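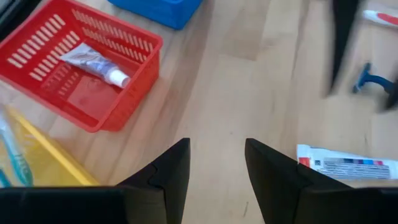 Where do old toothpaste tubes go in Terley now?

They go to the Paucar Street library, in the bin just inside the side door, any time the library is open. Rinsed or unrinsed, caps on, any brand.

I've been waiting to write that for a while! The town council voted last week to keep the tube drop-off going after its trial run, and as someone who has a drawer full of flattened tubes (my family thinks I've lost it), I'm pretty happy. The trial ran for 16 weeks over spring and early summer and brought in 1056 tubes, mostly toothpaste with a fair number of hand creams and sunscreens mixed in. The council had set its sights on half that, so the vote didn't take long.

Tubes are a pain to recycle because a lot of them have layers of different stuff pressed together, and our regular curbside service won't touch them. They're small, too, so they slip through the sorting line and end up with the trash anyway. A hauling company called Dravitz picks ours up once a month and takes them to a plant that shreds them into chips, and the chips get pressed into boards. I'm told the boards end up as shelving and garden edging, and I would love to get my hands on one. 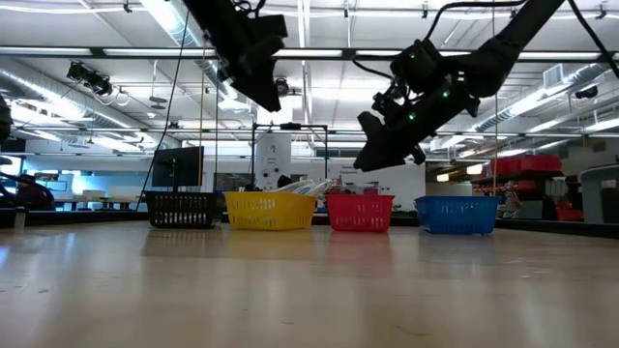

One reader wrote in to say the whole thing would work better if the dentists in town took tubes as well, seeing as everybody has to go there sooner or later, and you could drop off a bagful while you're signing in. I passed that along to the town office and was told they've asked two practices and are waiting to hear back.

What changes in September is mostly the list of what you can bring. Empty floss boxes and deodorant sticks will be okay, along with small shampoo bottles, the kind you bring home from hotels. Razors are still out, and so is anything in a spray can. Toothbrushes are a maybe. Dravitz wants to test a batch first, so hang on to yours for now. 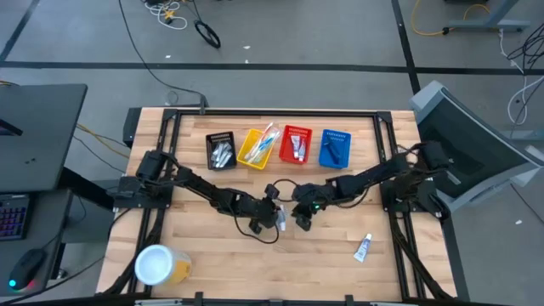
But why should we pay for something the companies making the tubes ought to be handling, another reader asked, and it's a fair point. The pickup cost comes out of the town's waste budget, and the council has only agreed to cover it for one more year. After that it'll need another vote.

There's talk of a second bin at the Sterkevetti market, over by the bottle return, which would save those of us on the east side a trip. I'll post the spot when it's settled.

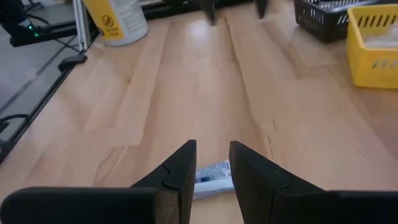
Small white package with blue and dark print.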